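**Bin picking demos: is anyone getting real value past the first few hundred?**

---

**tallowgate** wrote:

Title says it. Our shop has been collecting demonstrations for a pick task since December and I'm starting to think the whole exercise is a slower way of writing a pick routine. Integrator is Fivetano. Their pitch was "show it enough times and it generalizes." We are now at 265 episodes and what it has learned, as far as I can tell, is to be very confident about the middle of the bin.

I'm not against the idea. I'd just like to hear from somebody who isn't selling it.

---

**mudlark_9** wrote:

265 isn't a lot. Whether it's enough depends on how different they are from each other. What are you picking and how do you reset between episodes?

---

**tallowgate** wrote:

Elongated blocks in two colors, gray bin, KUKA arm with a finger gripper. Reset is by hand. Operator mixes them up and drops them back.

And yes, I know what you're going to say about the reset.

---

**mudlark_9** wrote:

I'm going to say it anyway. People do not drop things at random. They drop them so the next pick is easy, especially after lunch. Go look at your start states. I'd bet the blocks hardly ever end up flat against the walls.

---

**oxbow_rig** wrote:

Disagree with both of you a bit. The start states matter less than folks claim. What kills these sets is the operator changing strategy halfway through. On Monday they push a block clear and then grab it, by the end of the week they go straight down. The learner sees both and averages them, and the average of two good picks is a bad pick.

We had a set of 50 from one careful person that beat everything we collected afterward.

---

**tallowgate** wrote:

Beat it on what test, though? That's the part that bugs me about every one of these threads. If the careful person also set up the test bins, you measured how well the model likes that person.

---

**oxbow_rig** wrote:

Fair. Same person, yes. I'll give you that one.

---

**pinchvalve** wrote:

We're doing close to the same job, so some notes from our side. We use the Clumero recorder, fixed view of the workspace plus joint positions and gripper state. I don't love it but it keeps the timestamps straight. One of our bins, mid-episode:
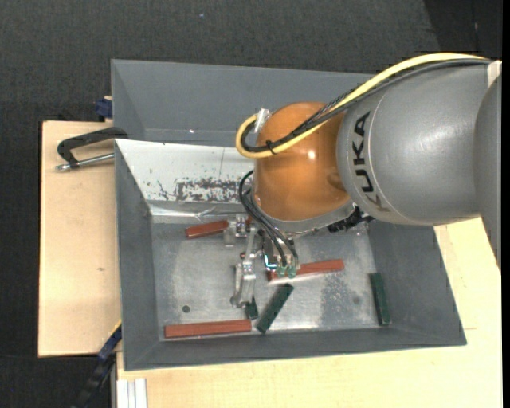 ### What we write down for each episode

- Start state, as a still, before the arm moves
- Which block the operator meant to take, said out loud and typed in *before* the pick
- Whether the gripper touched a block it wasn't after
- Result, including the ugly ones
- Operator initials and lighting setting

The second item is the one I'd fight for. Look at how the green ones sit in ours. The middle green block runs up toward a red one, and there's another green right next to it with the tip of the finger over part of it. If you don't know which block the operator wanted, that episode can be read two or three ways, and the person labeling it later will pick whichever one matches how it ended.

Still not convinced the learned policy is worth it for us. But at least I can argue about it with something in hand.

---

**mudlark_9** wrote:

That's a better start state than most I see. The green one over on the right, near the sloped wall, is the kind I mean. How many of your episodes go after one like that?

---

**pinchvalve** wrote:

13. I went through and tagged them after we had our own version of this argument. It was embarrassing. Operators leave the wall ones for last, and then the session ends.

---

**tallowgate** wrote:

So you have a set where the hard case is thirteen episodes, and somebody upstairs has a slide that says "trained on real bins."

---

**pinchvalve** wrote:

The slide says "robust." But yes.

---

**brinegauge** wrote:

Coming at this from the vision side. Has anyone checked what your model does with the scuffs? The floor in pinchvalve's bin is full of gray smears and pale reflections, plus a dark round hole over on the left. On a bin like that we had a model that was reading the floor marks as position landmarks. Swapped the bin for a clean one and it fell apart. Color alone is another trap. Red against gray is easy. Dark green next to a dark patch of floor is a different problem.

---

**oxbow_rig** wrote:

Or just leave the bin alone. It's clamped. If the bin never changes in production, then learning the bin is fine.

---

**brinegauge** wrote:

Bins always change in production. Someone drives a cart into one.

---

**oxbow_rig** wrote:

Then you collect again. I don't see why a model has to survive a thing that happens once a year when collecting 50 more takes an afternoon.

---

**tallowgate** wrote:

An afternoon if everything works. Our rate is worse than that once you count the ones we toss. Which brings me to my other gripe: Fivetano wants us to throw out failures before training. All of them, even the ones where the operator missed, backed off and got it on the second try.

---

**mudlark_9** wrote:

Don't do that. Recoveries are the only episodes that show the thing what to do after a bad approach. Cut them and it has no idea what a miss looks like — it will sit there closing on air.

---

**oxbow_rig** wrote:

Keep the recoveries, toss the true failures. I think we finally agree on something.

---

**pinchvalve** wrote:

Keep the true failures too, in a separate folder. You'll want them for scoring. Disk is cheap.

---

**brinegauge** wrote:

Anyone tried Aebischer's labeling tool for this? They claim it finds the intended block automatically.

---

**pinchvalve** wrote:

Tried it. It finds the block nearest the gripper at close, then calls that the intent. Go back to my point about typing it in first.

---

**tallowgate** wrote:

OK. Plan for this week, such as it is: have one person lay out the test bins and keep them away from the controls, log the target before each pick, and make the operators start with the wall blocks for 5 sessions. Then retrain and compare against our old scripted routine on the same bins. If the script wins I'm going to ask for the budget back.

---

**mudlark_9** wrote:

Post the numbers either way. The threads where the script wins never get a follow-up.

---

**oxbow_rig** wrote:

My money's on the script for the middle and the model for the walls.

---

**tallowgate** wrote:

Mine's on the script for both, but I'll post it.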